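Gurnasus 手持夹爪数据集：位姿跳变问题说明（README 附录）
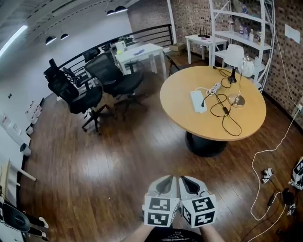

2022年8月的发布说明把这个问题写成“偶发标定误差，已修复”。我不同意，所以另写这份文件，请在训练之前读完。

现象
全部141段双手演示里，有54段出现过末端位姿突跳：左右夹爪的轨迹在相邻两帧之间互换，或者其中一只凭空转了一个大角度，随后又回到原位。拿这些片段训练出的策略，在 Londudia 的双臂台上回放时撞过4次桌沿，每次都触发急停。没有人受伤，左腕的力传感器换了一只。

已有的解释
Peixoto 处理脚本的维护者认为是地板反光造成的角点误检。我不太信。反光也许有份，但把高光区域遮掉重跑，跳变只少了一小部分。我更怀疑标记块的 ID 分配：两只夹爪靠近、标记块朝对方倾斜时，解算器会从两边各取一个面，拼成一个并不存在的位姿。这一点同样没有证实，请不要当结论引用。

所谓修复
1.1 版加了平滑滤波。曲线是好看了，错误的位姿还在，被抹成一段看似合理的运动，比原来的尖峰更难查。质检脚本只看速度阈值，滤波后自然全部通过，“通过率提升”说明不了什么。

使用建议
用 raw 目录，不要用 smoothed。
jump_flag 为 1 的片段整段剔除，不要只删坏帧。
上真机前先在 Eretance 仿真里低速回放，急停放在手边。
旧版权重不要部署到实体机械臂。

未解决
jump_flag 由人工标注，只有一个人看过，漏标肯定有。
双手间距与跳变的关系还没有做对照采集。
6月那批片段用的是哪一版标定文件，记录缺失。

联系人：Rosaura Mamani。报告新片段时请附片段编号和原始视频，只发平滑后的轨迹没法查。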